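Search this site Enter keywords

Filed under: Retail Finance / Client Promotions

4.2 Deposit bonuses and account activity

The sample consists of 2067 retail trading accounts held at Brastum. Of these, 1077 received a holiday deposit bonus in January; the remainder form the control group. Accounts with an opening balance above 3000 dollars were excluded.
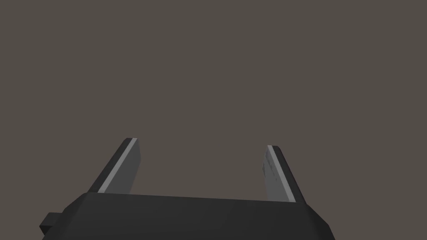 Activity was measured as closed trades per account over 10 trading days. Bonus funds were not counted toward the balance, and trades opened before the credit date were dropped.
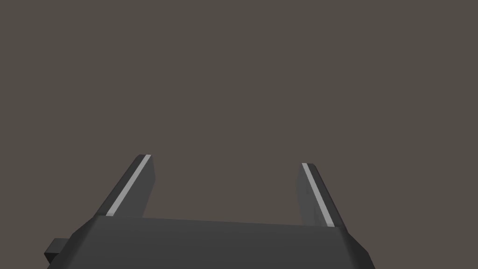 The bonus group traded more often in the first week, but the difference in net deposits was not significant. Iglesias reports a similar pattern for Humcombe clients, using a longer window.

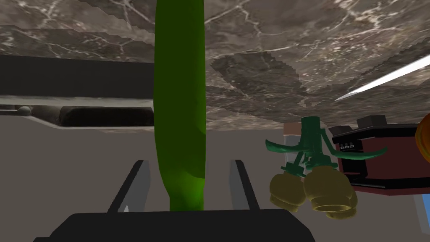 Figure 3. Simulated views.

Withdrawal requests were modeled separately. Terms that tie withdrawal to trade volume may delay requests past the end of the window, so the estimates in this section should be read as lower bounds.

Related articles
Spread changes and small accounts: the Nyamweya data
Bonifacio Iglesias: Loyalty credits at Humcombe
Margin calls at Flekmont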